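Relatório de visita de estudo
Unidade curricular de Introdução à Robótica
Visita ao dia aberto do laboratório Polluron, Lidside
11 de setembro de 2021
Docente responsável: Danuta Szewczyk
Grupo: Anežka Mikuš, Norbert Gajdoš, Silvia Sýkora

1. Antes de mais

O laboratório Polluron abre as portas duas vezes por ano, uma em julho e outra no início do ano letivo. A turma já tinha tentado ir na edição de julho, mas as inscrições esgotaram e ficámos em lista de espera. Desta vez a professora Danuta Szewczyk tratou de tudo com antecedência e conseguimos lugar no turno da manhã. Saímos da escola às oito e chegámos a Lidside ainda com tempo para um café.

O pedido da professora era simples: cada grupo devia escolher uma demonstração, assistir a ela até ao fim, falar com quem a estava a conduzir e escrever um relatório com o que viu e com o que aprendeu. O nosso grupo escolheu a manipulação com dois braços. A Silvia queria ver os robôs móveis do piso de baixo, o Norbert estava indeciso, e acabámos por votar (2 contra 1). No fim até a Silvia concordou que tinha valido a pena, e ainda conseguimos passar pelos robôs móveis à saída.

2. O laboratório e a organização do dia

À entrada deram-nos um crachá e uma folha com a planta. Segundo a folha, estavam inscritas 198 pessoas para o dia inteiro, divididas por turnos, e havia 6 demonstrações a funcionar ao mesmo tempo. Cada uma tinha um responsável, e os visitantes iam passando de sala em sala. Ouvia-se falar inglês, polaco, português, um pouco de tudo.

A sessão de boas-vindas durou uns dez minutos e foi feita por Mogens Østergaard, que coordena a área de manipulação. Gostámos muito da maneira como ele falou. Começou logo por avisar que íamos ver robôs a falhar e pediu-nos que não tirássemos os olhos deles nessa altura, porque era a parte de que ele próprio mais gostava. Disse também que um dia aberto é um teste duro para o laboratório: a luz muda, há gente a passar, os visitantes fazem perguntas a meio de uma tarefa, e o sistema tem de aguentar.

Depois separámo-nos. Nós os três fomos diretos à sala da manipulação, ao fundo do corredor, para apanhar um bom lugar.

3. A demonstração: arrumar uma mesa com dois braços

O projeto chama-se Brostance e estuda tarefas de arrumação em cima de uma mesa. A ideia é que um robô com dois braços consiga pegar em objetos do dia a dia, desses que toda a gente tem na mochila ou na secretária, e colocá-los onde devem estar. Parece pouco! Mas quando começamos a pensar no que é preciso para meter um portátil numa bolsa, percebemos que nós próprios usamos as duas mãos de forma muito diferente: uma segura e abre, a outra empurra, e pelo meio trocamos de papel sem dar por isso.

O sistema de controlo tem o nome de Javier. Perguntámos se era uma sigla e o engenheiro que operava o posto riu-se e disse que não, que foi o nome que ficou desde a primeira versão e que já ninguém se lembra bem porquê. O Javier recebe as imagens das câmaras e as posições das articulações e decide, várias vezes por segundo, para onde deve ir cada braço. Foi treinado com gravações em que uma pessoa conduz os braços à distância e executa a tarefa, muitas vezes seguidas e com os objetos em posições diferentes.

Os pormenores de que mais falámos no autocarro de regresso têm a ver com a escolha dos objetos. O Mogens explicou que evitam trabalhar só com cubos e cilindros de laboratório. Um guarda-chuva dobrado é mole numa ponta e rijo na outra. Um estojo com fecho muda de forma conforme o que tem dentro. Uma caixa de telemóvel é rígida e bem definida, por isso serve quase de descanso para o robô. E um portátil fechado é fino, liso e pesado para o tamanho, o que obriga a garra a entrar pela borda com bastante cuidado.

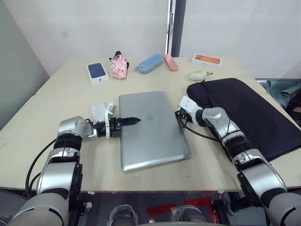

O que mais nos impressionou foi a lentidão, e dizemos isto como elogio. Estávamos à espera de movimentos rápidos, como os dos robôs de soldadura que vimos em vídeo nas aulas, e encontrámos uma máquina que avança aos poucos, para, corrige e volta a avançar. O Norbert disse que parecia alguém a tentar arrumar as coisas sem acordar o irmão. O engenheiro explicou-nos que a velocidade está limitada de propósito nas demonstrações com público e que, mesmo no trabalho normal, preferem ter primeiro um movimento fiável e só depois acelerá-lo.

Assistimos a várias tentativas. Numa delas o portátil escorregou da garra e ficou atravessado na mesa, e o Javier demorou um bocado a perceber que o objeto já não estava onde devia. Noutra, o braço que segurava a bolsa puxou cedo demais e a abertura fechou-se. O engenheiro parou tudo, repôs os objetos à mão e recomeçou, com toda a calma. Quando finalmente o portátil entrou até ao fim, a sala bateu palmas - e nós também, claro, com muito barulho.

4. O que perguntámos

Levávamos perguntas preparadas da aula e fomos acrescentando outras pelo caminho. Resumimos as respostas que nos pareceram mais úteis para a disciplina.

Porquê dois braços e não um braço só, mais rápido? Segundo o Mogens, há tarefas em que o segundo braço faz de suporte, e sem ele seria preciso fixar os objetos à mesa com grampos. Isso resolve o problema numa fábrica, onde a peça é sempre igual, mas não numa casa ou num escritório. O preço a pagar é a coordenação: os dois braços partilham o mesmo espaço e o sistema tem de evitar que choquem um com o outro. Quando trabalham muito perto, a zona livre fica bastante apertada.

Como é que o robô sabe com que força apertar? Neste posto, a garra mede a corrente do motor, e a partir daí estima-se a força. Não é uma medida muito fina, e o engenheiro admitiu que gostava de ter sensores de contacto nos dedos. A Silvia lembrou-se logo do exercício que fizemos no segundo período com o servo e a mola, em que a corrente subia quando o servo encontrava resistência. É o mesmo princípio! Ficámos contentes por reconhecer ali uma coisa nossa.

Os cabos não atrapalham? Esta foi da Anežka, e o engenheiro respondeu que atrapalham, sim. Um cabo demasiado curto limita a rotação do punho, um demasiado comprido prende-se nas coisas. Contou que já perderam uma tarde inteira à procura de um erro no programa e o problema era um conector mal apertado. Depois disto decidimos rever a cablagem do nosso braço de três eixos, que anda há semanas a falhar de vez em quando.

Quantas gravações são precisas? Depende muito da tarefa. Para pegar numa caixa rígida chegam poucas; para enfiar uma coisa dentro de outra são precisas muitas mais, e convém que incluam erros e correções. Se a pessoa que conduz os braços fizer tudo sempre de forma perfeita, o sistema nunca aprende a sair de uma situação má.

5. A nossa vez

No final do turno, dois visitantes de cada grupo puderam experimentar a teleoperação. Foram a Anežka e o Norbert, com o engenheiro ao lado e a mão no botão de paragem. A tarefa era pegar num estojo e pousá-lo dez centímetros mais à frente.

Palavras da Anežka: "Nos primeiros segundos mexi a mão como se fosse a minha e o braço foi parar muito mais acima do que eu queria. Depois comecei a olhar para a ponta da garra em vez de olhar para os comandos e melhorou imenso. O mais difícil é a profundidade. Pensamos que já estamos em cima do objeto e ainda falta um bocado."

O Norbert conseguiu à segunda. Na primeira fechou a garra no ar, com toda a confiança, e teve de ouvir os nossos comentários até à hora de almoço.

Esta parte ajudou-nos a perceber porque é que as gravações demoram tanto a fazer. Ao fim de poucos minutos a Anežka já tinha o pulso cansado, e os operadores do laboratório fazem isto por sessões, com pausas marcadas.

6. Ligação com a matéria

Na disciplina estudámos graus de liberdade, cinemática direta e uma introdução à cinemática inversa. No papel, a cinemática inversa parecia-nos um exercício de trigonometria um pouco seco. Ver o cotovelo do robô a mudar de posição enquanto a garra ficava quase parada no mesmo sítio fez-nos perceber o que quer dizer haver várias soluções para o mesmo ponto. O Norbert propõe que se mostre um vídeo disto antes da ficha 4, e nós assinamos por baixo.

Também ficou mais clara a diferença entre malha aberta e malha fechada. O nosso braço da escola trabalha em malha aberta: damos os ângulos e esperamos que corra bem. O Javier está sempre a comparar o que queria com o que tem, e por isso consegue corrigir a meio.

7. Dificuldades e sugestões

O ruído na sala era bastante e perdemos parte da explicação sobre a calibração das câmaras. Pedimos os diapositivos por correio eletrónico e ainda estamos à espera. Para uma próxima visita sugerimos que se leve um gravador, com autorização, e que os grupos definam antes quem pergunta e quem aponta. Nós trocámos a meio e há uma página de apontamentos que nenhum dos três consegue ler.

Gostávamos também de ter ficado mais tempo. O turno passou a correr e a demonstração dos robôs móveis foi vista quase de pé à porta, já com a professora a chamar para o autocarro.

8. Próximos passos do grupo

Vamos refazer a cablagem do nosso braço e acrescentar a leitura da corrente no servo da garra, para tentar detetar o contacto com o objeto. A Silvia fica com o circuito, o Norbert com o programa e a Anežka com a garra, que precisa de dedos mais finos. Queremos ter uma primeira versão para mostrar na aula antes da interrupção de Natal e, se funcionar, mandamos um vídeo ao Mogens, que nos pediu expressamente que lhe enviássemos também as falhas.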